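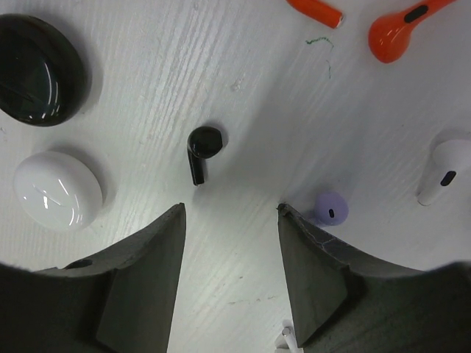

Why not just write the program? The question came in by email when the abstract went up, and the rest of it read: you know where the table is, you know what an earbud looks like, so give the arm a list of positions and be done.

Start with that question. Read it out slowly, it is a fair one.

Speaker notes, Proltstead session, Friday, October 18, 2019
Teaching by hand, teaching by remote

Opening (keep short)
Say who we are: the small parts group at Okonkwo. We teach arms to pick up things that are small, shiny and never in the same place.
Answer the email. A list of positions works when the part comes in a tray. Earbuds tipped out on a table land any way they like. Some lie on the side, some lie right next to a case, and a glossy case throws back a highlight that moves when the arm moves.
We could write rules for all of that. We tried, in the spring. The rules got long and each new color of earbud broke a few of them.

Slide 2: two ways to show a task
By hand: you hold the arm near the wrist and walk it through the job. Motors are slack, joints record. Good for slow, wide moves.
By remote: you sit to the side with a pair of handles, and the arm copies you. We use Jisell for this. The wrist camera and the joint angles are saved together.
Ask for a show of hands: who has done either one?
Main difference to get across - when you guide by hand, your own arm gets into the side cameras, and you can feel the table through the gripper. With remote you feel very little. You have to look.

Slide 3: where hand guiding let us down
Picking up something as small as an earbud means the fingertips have to come down on both sides of it with very little room. Pushing a whole arm around to do that is tiring and the last bit of the move gets shaky. The recordings show the shake, and the arm learns the shake.
We moved the pick to remote and kept hand guiding for the carry. Mixed recordings were a nuisance to line up in time. If anyone asks how, offer to go through it at the break. It takes too long on stage.

Slide 4: the operator's view
People always want to stand up and look at the table directly. We let them for the first few tries, then ask them to work from the wrist camera. The arm will have only the camera when it runs alone. If the operator uses something the arm can't see, the arm can't learn the choice.
Practical points:
Line up before going down. Fix the angle while still above the part.
Close slowly. Smooth plastic slides out if the fingers meet it off center.
If you miss, open, back up and try again. Keep the recording running.
Stop talking to the person next to you. (Pause here, people laugh.)

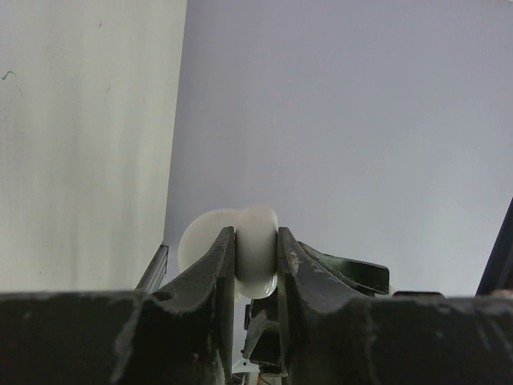 Misses are worth keeping. Our first set was clean picks only, 61 of them, and the arm did fine until it missed. After that it had no idea what to do and carried an empty gripper over to the bin. Once we left the second tries in, it started making second tries too.

Slide 5: how much is enough
We collected more than 300 recordings for the table task. One sitting is 60 minutes at most. Past that, operators start cutting corners on the approach and you can see it in the joint data.
Change the layout between recordings. Move parts, turn parts, put a dark one next to a light one. One of our bad weeks came from putting everything back in nearly the same spots out of habit.
Two operators are better than one if they agree on the order of the steps. If one lines up first and the other grips first, the arm picks something in between, and it is a bad something.

Slide 6: wear
Curlow fingers. Edges scuff from touching the table. Ours are well scuffed and we still use them, but check the tips before a long collection. Swap both fingers together, then record a few fresh picks before mixing the new data in with the old.

If time is short, drop slide 6 and go to questions.

Likely questions
Can it do soft parts? Some. We would slow the close down further and record those separately.
Do you need a force sensor? We work without one. It would help with the remote handles most.
Can we have the recordings? Ask at the desk, there is a form.

Leave the handles plugged in for anyone who wants a turn afterward.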